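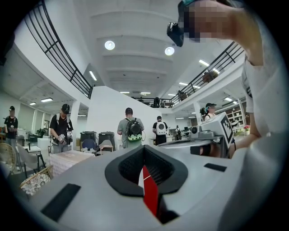 Last updated: August 18, 2025

Peltonen sells its last smoked lager

Peltonen, the Hurnesport brewery, has sold the final case of the smoked lager it released in March. The run came to 3,000 bottles, of which 1,270 went in the first week and the rest at a more thoughtful pace.

Head brewer Miroslava Kuzmenko called the beer "a slow grower." Early drinkers had preferred the word "ham."

A second batch is planned, with less smoked malt – 51 pounds of it, down from 261. Fergal Keane, who runs the taproom, has asked for a new label as well. The old one suggested pairing the beer with dessert.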